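Nemside Boards > Local Politics > Council Elections > Ward 2 recount??

tbloxham_23
So the count finally went up last night and Drahomíra Kratochvíl is ahead of Biwott by 23 votes. Out of 2659! I stayed up refreshing the page like an idiot. Does anyone know if that's close enough for an automatic recount or does Biwott have to ask for one?

finchley_dad
He has to ask. There's no automatic anything in a town election here, my brother-in-law lost by less than that years back and had to file the paperwork himself. Also he should ask. I voted for her and I still think he should.

mapleandrust
Why though? 23 is 23. They fed the ballots through the machines, the machines counted. All a recount does is cost us money and drag the thing out to the end of October while the parking mess on Imau Street sits there with no council to vote on it. 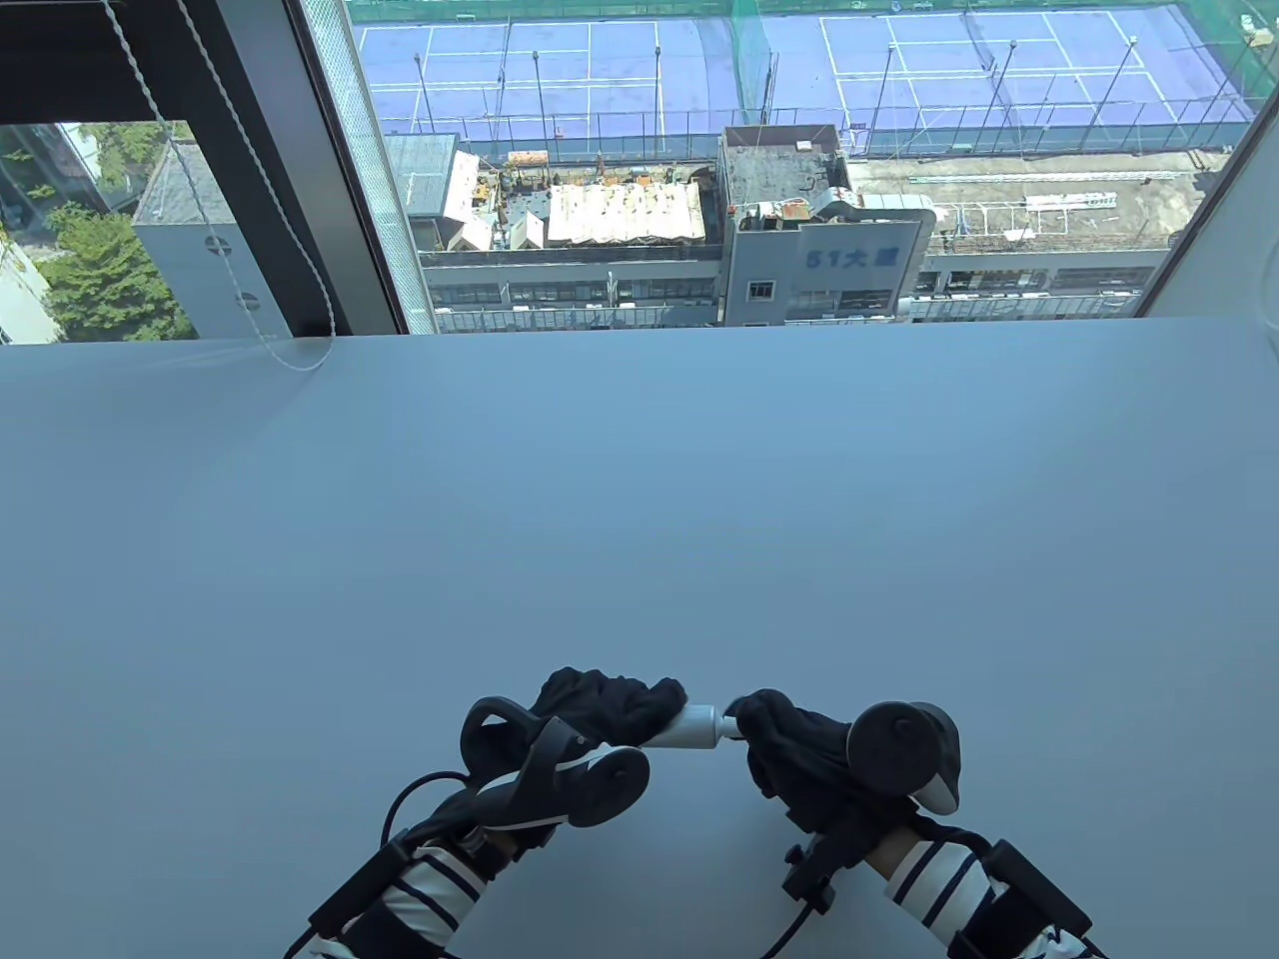

And before anyone starts, I'd say the same if Biwott was the one ahead. I didn't care for either of them much (she wouldn't give a straight answer on the Finico lease and he talked about nothing else).

tbloxham_23
OK but the mail ballots went through a different machine, that's the part that bugs me. My neighbor dropped hers off with 2 days to spare and the tracker still says "received", not "counted".

finchley_dad
The tracker is always behind, mine says the same. I'd give it until the certified numbers come out.

oldmillroad
Recount fee is 300 dollars and he gets it back if the result flips. That's hardly dragging the town into ruin, maple. The old council keeps sitting until the new one is sworn in, so Imau Street can go on the agenda whenever they feel like it. They haven't felt like it for years.

mapleandrust
Fair on the fee, I thought it was a lot more. Still think it's a waste of everybody's week.

tbloxham_23
Just called the clerk's office, very nice lady. The deadline to file is 22/10/2019 and he hasn't yet. I'll post if I hear anything.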